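Drinbridge opens its bin-picking cell to visitors in May

Drinbridge will hold an open day at its automation workshop on a Monday in May, with live demonstrations of a robot cell that picks parts out of metal bins. The workshop will be open from 9 a.m. to 3 p.m. and entry is free.

The cell is part of the Galtov project, which looks at how small manufacturers can automate the job of emptying bins by hand. Drinbridge started the project after local shops asked for help with short runs, where the parts change often and arrive in no set order. The work has been running for two years.

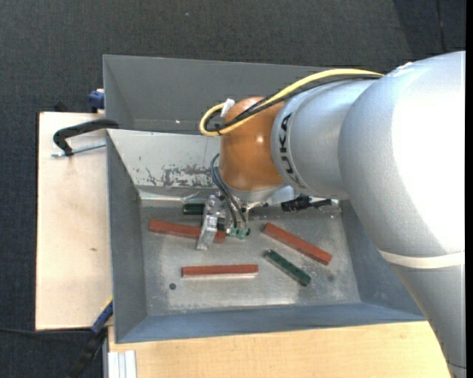 A KUKA arm with a metal gripper over a bin of red-brown and dark green bars at the Drinbridge workshop.

Demonstrations will start on the hour. Staff will set out bars in different positions, run the cell and answer questions about grippers, programming and safety. Visitors may bring a sample part of their own, up to 280 millimetres long, and talk through with an engineer how it could be picked. Parts will not be run on the day.

A second session, at 1:30 p.m., will cover costs and floor space for shops thinking about their first robot. It will also deal with training for operators – a subject that came up often at last year's open day, which drew almost 500 people. The exact count at the door was 493.

The Malý room next to the workshop will be set up with tables and coffee. School and college groups are welcome but should book ahead, as the viewing area is small. Closed shoes must be worn on the workshop floor, and safety glasses will be handed out at the entrance.

Parking is available behind the building. Bookings for groups and for the afternoon session can be made at the Drinbridge front desk or through the events page on the company's website.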